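Zirunley 3,518-Piece Sorting Cabinet
Sold by Skimadport

Storage for brick builders, 18 drawers, gray or white

The name needs some explaining. Zirunley says the cabinet holds 3,518 pieces, and it does, if your pieces are mostly 1x1 plates. Fill it the way a real builder would, with slopes, wheels and a few long beams, and you should plan on a lot less. 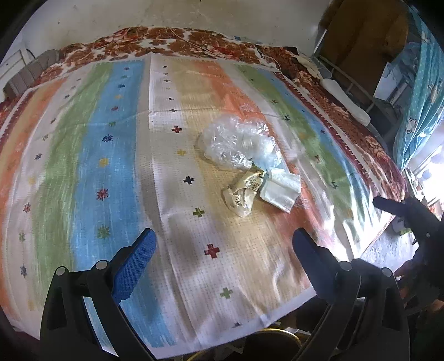
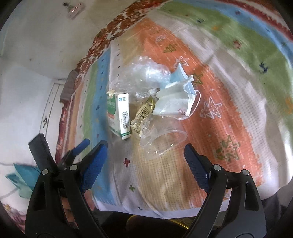 We stock it anyway. The drawers slide well, the dividers come out, and a drawer won't drop on your foot if you pull it too far. That puts it ahead of the Samarakoon model we used to carry, which looked better and jammed all the time.

A few claims on the box we'd take with a grain of salt:

"Sorts itself." There is a shaker tray with holes in it. Small parts fall through, and so do some you wanted to keep on top.

"Fits any collection." Plates longer than 8 studs don't lie flat in the small drawers.

"Stackable." Two high, yes. We tried three and took the third one down again.

Labels are included, 300 of them, printed with part shapes. Some of those shapes we have never seen on a brick. Blank labels are sold separately under the Gudalstead name and stick better.

Should you buy one? If you sort by part, maybe. If you sort by color, a set of cheap shoe boxes will do the same job.

Gray is in stock. White is due back in September, according to the maker.

Page last checked 04/07/2022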